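Altstead Community Kitchen: December Newsletter
Changes to the winter baking programme 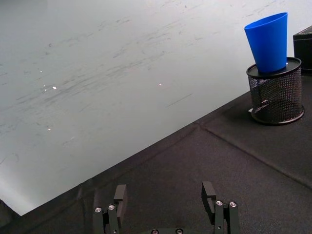

Bread mornings move to the larger kitchen

From the start of December, the bread mornings will be held in the Gill Room on the ground floor of Altstead Hall. The upstairs kitchen has served the programme well, but its single domestic oven has limited each session to a small number of loaves, and members baking in the second half of the morning have often had to take their dough home unbaked. The Gill Room has two deck ovens and a separate proving cupboard, which will allow everyone attending to leave with a finished loaf.

Doors will open at 9.30 am. Members are asked to arrive promptly, as the first dough is mixed shortly after opening and it is difficult for latecomers to catch up. Sessions finish at 1 pm, including time for washing up. Parking is available behind the hall, although the spaces nearest the kitchen entrance must be kept clear for deliveries.

Flour and other supplies

The programme has changed its flour supplier. Strong white, wholemeal and rye flours are now milled at Rakness and delivered once a fortnight. Members who baked with the new wholemeal during the autumn trial will have noticed that it takes up more water than the flour used previously. The recipe sheets have been amended accordingly, and older copies should be discarded.

The standard white tin loaf now uses 700 g of strong white flour, 12 g of fine salt and 7 g of dried yeast. The quantity of water is given on the new sheet and should be weighed, as the markings on the plastic jugs are not accurate enough for bread. For the wholemeal loaf, the dough should be left to stand for twenty minutes after mixing and before any kneading takes place. It will feel sticky at first. Please resist adding more flour at this stage.

Flour may be bought at cost at the end of each session. Containers are not supplied, and members should bring a clean tub or bag with a secure lid or tie.

Festive enriched dough

Two sessions in December will be given over to enriched doughs. The first will cover a plaited loaf with cardamom and orange peel, and the second a fruited bun that can be shaped in advance, chilled overnight and baked the following morning. Both recipes contain butter, milk and egg. A dairy-free version of the bun will be prepared alongside the main batch, and members who would like to make it should state this when booking.

Dried fruit should be soaked the evening before. Tea is suitable, as is apple juice. The fruit must be well drained before it is brought to the session, or the dough will become too slack to shape.

Booking and charges

Places are booked through Curum, the hall's online system, using the membership number printed on the renewal letter. Bookings for December are now open. The charge for each session remains unchanged and covers ingredients, use of the ovens and a light lunch of soup. Those who prefer to book in person may do so at the hall office during its usual hours.

A place that is no longer needed should be released on Curum by noon on the day before the session so that it can be offered to the waiting list. Charges cannot be refunded after that time.

Recipe collection

The bound collection of members' recipes has now raised £689 towards the cost of the proving cupboard. A small number of copies remain at the office. Contributions for the next edition are invited, particularly for savoury bakes, flatbreads and biscuits, which were thinly represented in the first. Quantities should be given in metric weights, with the oven temperature and tin size stated clearly. Recipes copied from published books cannot be accepted.

Equipment

Several loaf tins and one large mixing bowl have not been returned following the autumn sessions. Members are asked to check their cupboards and to leave any borrowed items at the hall office before the festive closure.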